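Skomimberg town column and events listing: progress report to the grants office, 28 May 2026

You asked for a frank account of the second grant period, so I'll begin with the part I'd have left out of a glossier report. The weekly column is being written and printed. Whether it is doing what the application said it would do, I doubt.

## What was promised

The application said a light, regular column on town life would bring people back into the centre, fill seats at small events and give the shops on Travar Street something to pin up by the till. I wasn't the one who wrote that, and I said when I took the job that a column can't carry so much. I still think so.

## What has been done

- The column has run for 20 weeks without a gap. Two instalments were short and one was a rewrite of an old piece about the duck race.
- The events listing goes out alongside it. It had 72 entries in April, which looks healthy until you notice how many were the same quiz night.
- The print run stands at 2,000. Bundles go to the library, the station kiosk, the baths and the Prelletti ice-cream counter, where they seem to be used mainly for wrapping cones.
- We tried a readers' page of odd sightings and small grievances. It drew eight letters, three of them on the subject of the clock.

## Does anyone read it?

I don't know, and I'd be wary of anyone who says they do. The firm Van Rooij, who handle distribution, report that most bundles are "taken up". When I pressed them, this meant the bundles weren't there the next time the driver called. Copies in a recycling bin would count just the same.

The shopkeepers are polite. The bakery says customers mention the column, then can't recall what they mention. Two cafés asked to be put in it more often. I've turned down both requests for now, as a column about town life that only visits the places that ask will soon be an advert, and a dull one.

Attendance at the spring lantern walk was up on last year. The draft summary I was sent credits the column with this. Please take that sentence out. Last year it rained.

## Money

Printing is within budget. Distribution is over, by a small amount, after Van Rooij added a fuel charge in April that we hadn't agreed to. I've queried it twice and had one reply, which answered a different question. The illustration budget is barely touched, and I would sooner move it to paying contributors than commission a mascot, as was suggested at the last review. 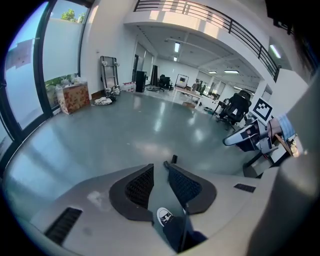 ## What I propose for the last period

1. Keep the column weekly, but drop the readers' page unless the letters improve.
2. Cut the print run by a quarter and see if a single person complains.
3. Merge repeated listings, so the quiz night appears once.
4. Stop describing the project as "reviving" the centre in any public text. The two empty units by the bus stop are still empty.
5. Settle the fuel charge before the next invoice.

I'd also like a decision on the mascot in writing. The answer I'm hoping for is no.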